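Pay the greenkeepers first

Every August it's the same story at our club. Greens gone brown at the edges, members moaning in the parking lot, and somebody from the board standing up to say we need a new irrigation system. Or a consultant. Or a new logo, that was last year. Never once a raise for the people who cut the grass.

I've played at Cabello for most of my adult life. Nice old course, short by modern standards, two nasty holes down by the creek that eat beginners. Nothing fancy. What made it good was the greens. And what made the greens good was Keisha Park, who ran the crew until this spring and then left for Stornent, the resort up the highway, for more money and a truck that starts.

Can't blame her. I'd of gone too.

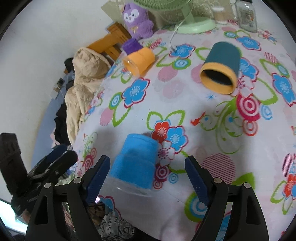

A putting green is a living thing that gets shaved every morning before most of us are awake. People forget that. They see flat and green and think carpet. My own practice setup at home is a plastic cup on its side, bright blue like the one on the flowered tablecloth there, and I can putt into a cup like that all winter and learn a fair bit about my stroke. Learn nothing about grass though. Grass has grain, it gets tired, it gets sick overnight in humid weather. You need someone walking it at 6 in the morning who knows what sick looks like.

And that someone costs money. Not crazy money! The board spent $3000 on Clerik, the tee time software, and then more on getting it to talk to the register in the pro shop. I still book by phone. Half the guys I play with still book by phone. Meanwhile the crew was down to two mowers, one of them older than the kid driving it.

The other side has a case, I'll give them that. Clubs like ours are competing with everything now. Younger players want an app, want decent coffee, want to know they can get nine holes in before dinner. Fine. If the software fills the late afternoon slots then it pays for itself and I'll shut up about it. But what are you filling those slots with? People who come once, three-putt on bumpy greens, and go someplace else. A smooth green is the best advertising a course has got and it doesn't need a password.

I played Zellow in the spring, the little muni course across the county line. No clubhouse to speak of. A vending machine, a guy in a shed who takes your cash. Greens like glass. I asked the guy in the shed how they do it and he said they pay the head greenkeeper more than the manager. Just like that, like it was obvious. Maybe it is.

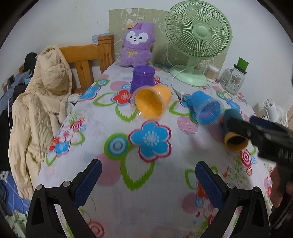

Cups laid out on a flowered sheet. Indoor targets, any room will do.

So what would I do. First, go back to Keisha with a real offer, in writing, before the season's over and she's settled in. If she says no, hire from the crew and train them properly, send them on the courses, pay for the license. Second, freeze everything at the clubhouse for one year. The carpet can wait. The bar stools are ugly but they hold people up.

Dues would have to go up some. I know. I'm on a pension and I'd feel it like anyone. But spread over the whole membership a decent wage for one good greenkeeper is a few rounds of drinks each, and we manage to find the money for those easy enough. I'd pay up to $59 more a year without blinking and I think most of the regulars would too, if they where told plainly where it was going. That's the part the board never tries. We get a letter about "facility enhancements" and everybody assumes stools.

One more thing - tell the members the maintenance schedule. When the greens get punched and sanded, put a note up at the first tee the week before and say why. Keisha used to do that herself, with a marker, on the back of old scorecards. People complained less. They fixed their ball marks more too, at least while the note was up.

Meeting is at the end of the month, upstairs. I'll be bringing this up under other business, same as last year, and I'd appreciate a second.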